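Setting up the breakfast counter
Section 3 of the house guide

Right, this is the bit of the guide I get asked about most, so I've written it out properly. It covers where things go on the worktop, how to make toast without upsetting the electrics, and how to leave it all for the next person. If you only read one section before your first morning, I'd make it this one!

The chopping board is your starting point. Everything else gets set out from there. 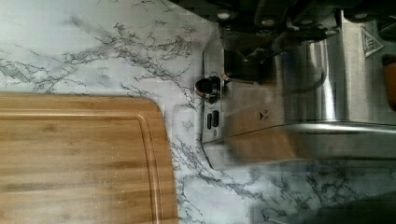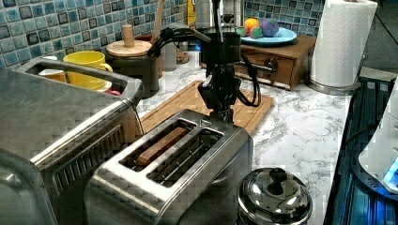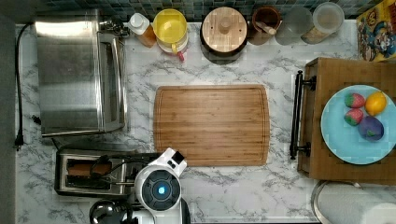
Can I put a hot tray straight down on the worktop?
Please use one of the cork mats from the second drawer. The top has been sealed, but the sealant doesn't like sudden heat, and Velimir Angelovski (who fitted it) told me in no uncertain terms that a tray out of a hot oven can leave a dull ring that won't polish out. The chopping board isn't a trivet either, so mats every time, please.

Before you start

You'll need a dry cloth, the crumb brush and both hands free. Wipe the worktop down first with warm water and a drop of washing-up liquid. No lemon juice, no vinegar, no limescale spray anywhere near it – I learned that one in our old kitchen at Tratmont and I'm still cross about it.

Laying out

1. Put the board down flat with the juice groove facing up. If it rocks, there's a crumb under it.

2. Check that the cables are lying clear of the board. Run them along the edges where you can, and never underneath anything that gets hot.

3. Leave a hand's width of clear space at the sides of the toaster oven and nothing at all on top of it. I know it looks like a handy shelf. It isn't one.

4. Push jars, bottles and canisters back towards the tiles. Cereal goes at the back as well, well away from the toaster.

5. Give the toaster open space above it. It shouldn't be under a shelf or a cupboard when it's on.

Note: the toaster and the toaster oven can share the double socket, but please don't run them at the same moment as the kettle. The little Drusteck breaker by the back door is a touchy thing and will trip, usually when somebody is in the shower.

Making toast

6. Drop your slice in so it stands upright between the wires. Thick slices from the Boria bakery need a gentle squash first, or they'll catch on the way up.

7. Set the dial to 3 for ordinary sliced bread. If it's come out of the freezer, leave the dial where it is and give it a second, shorter go afterwards.

8. Press the lever right down until it clicks. If it won't stay down, check the plug is in and the switch is on before you decide it's broken (I've done this more than once).

9. When it pops, switch off at the wall, let it cool a little and lift the toast out with your fingers or the wooden tongs.

Caution: never put a knife or fork in the slots, even when the toaster is switched off. If a piece is stuck, unplug it, wait until it's properly cold, then turn it upside down over the sink and give it a shake.

Caution: the toaster oven stays hot for a good while after the timer goes. Open the door by the handle only, and keep tea towels off it.

Coffee

The espresso machine has a section all to itself further on, so I won't go through it here. Just please don't lean bread, boards or packets against it, and wipe splashes off the steel in the direction of the brushing or it'll go streaky.

Clearing up

10. Unplug the toaster, pull out the crumb tray and empty it into the food bin. Every couple of days is fine, daily if you're on seeded bread.

11. Brush the board off, then wash both sides and stand it on its edge to dry. It mustn't go in the dishwasher or be left to soak – bamboo splits, and we've lost one that way already.

12. Work along the juice groove with a corner of the cloth. Jam gets in there and sets like glue.

13. Once a month, rub a teaspoon of food-safe oil into the board and leave it overnight. Eleni Shehu does ours and swears by the stuff in the Kelmendi tin, which lives under the sink behind the dustpan.

14. Dry the worktop last, including the bit behind the toaster, and put the lids back on all the canisters.

Spare crumb brush and fuses are in the hall cupboard, top shelf. If you use the last fuse, write it on the shopping list on the fridge.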